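I have a new favorite bag, and it's for badminton, of all things!

Last August I started playing at the Skastley rec center on Thursdays, and for months my stuff lived in the bottom of a backpack under a towel, a water bottle and whatever I'd forgotten to take out from work. Every single week I was digging around for a shuttlecock while Sơn Lại stood on the other side of the net, bouncing on his toes. He is 56 and beats me without sweating.

So now I use a clear tote. It has cloth trim along the edges and two handles, and I can see everything in it from across the room — what a joy. I pack it on the table the night before, and the shuttlecocks go in first.
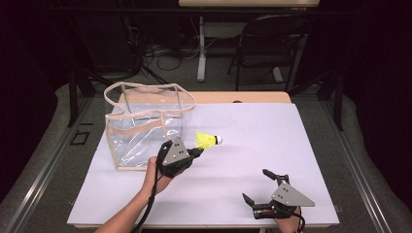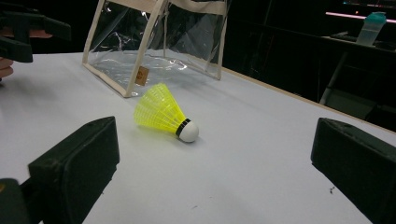
I play with the yellow nylon kind. Feather ones fly beautifully (I got to try a few in the spring and I'm still thinking about them), but I hit too many off the wooden part of my mind, so to speak, and nylon forgives me. Yellow also shows up so much better against the gym's pale walls.

After the shuttles I add grip tape, a spare shirt rolled up tight and my little tin of bandages. Shoes go in their own sack, please, or the plastic gets scuffed and you lose the whole fun of it. I wipe the inside with a damp cloth every couple of weeks and leave it open overnight to air out.

Next I want to find a small pouch for my keys, because they slide to the bottom and jingle all the way to the gym. If you have one you love, tell me in the comments!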